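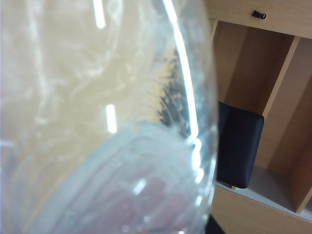

I finally got along to the Orkdale police drop-in last month, after saying I would since May, and came home with a pocketful of leaflets and a property marking pen I've already lost. So this is my bit for the newsletter, and it's mostly about sheds.

We've had a run of break-ins along the lanes behind Tomari Road. Six sheds and one garage, all at night, and mostly bikes and garden tools gone. Our neighbourhood officer, Giorgia Marras, told us that in four of them the padlock hadn't been touched at all. The hinges were on the outside and whoever it was had simply undone the screws! I went straight home and looked at mine and yes, you guessed it, same thing. It took me 20 minutes and a packet of coach bolts to put right, and I'm no good at that sort of job.

Girish Shukla had his bike taken from number 166 and got it back, which cheered everybody up. He'd written down the frame number years ago and put it on the register, and when the police stopped a van over in Hivorgate there it was in the back, with a flat tyre and somebody else's saddle. A man has been charged and I won't say more than that while it's going through court. If you haven't got your frame number, turn the bike upside down and look underneath, near the pedals (mine was under a good layer of mud).

A few people asked whether it's worth ringing up when nothing has been taken. Giorgia said please do - 101 or the online form is fine if they've gone, 999 if they're still there. Two of the sheds weren't reported for over a week, and by then the doorbell cameras opposite had wiped themselves.

Soon-im Wi is putting in another order for shed alarms, the battery kind that make a dreadful racket. Let her know by the end of the month if you'd like one. She's also got the spare key to the alley gate at the Coetzee Close end, which does need locking after ten, even on bin night. I've been guilty of that one myself.

Petronella Van Wyk

Last updated: 2025-08-17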